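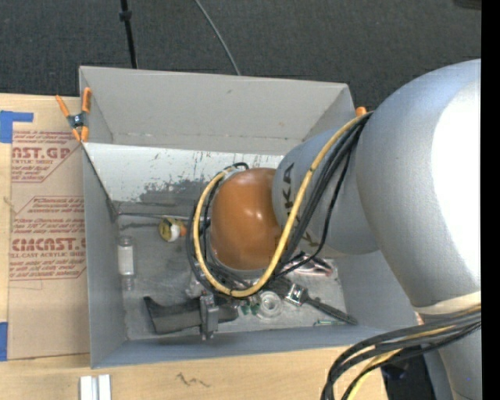 The arm at work over the grey bin, orange-handled clamp on the corner.

Tips for anyone hiring the Flernska bin-sorting service for the workshop

Clamp the bin. A tub that shifts when nudged will end up somewhere the arm doesn't expect, and it will carry on regardless, like an uncle reversing a caravan. Two spring clamps on the rear corners will do.

Put in less than you think. Lendside's booking page says 82 items a visit. We got 68 put away before tea, and the roll of tape had to be asked twice.

Pull loose screws and offcuts out first. It can spend longer on one washer than I have spent on some shelves.

Bottles go in with the lids tight. Please.

Tie your own extension leads well back - the arm brings plenty of cable of its own.

Price: the May leaflet says 2000 for the season, set-up included. Delali Alhassan next door shares hers with the Adjei workshop and pays half, then complains about it in full. One-off visits can be booked too, but ask about the call-out fee before you say yes.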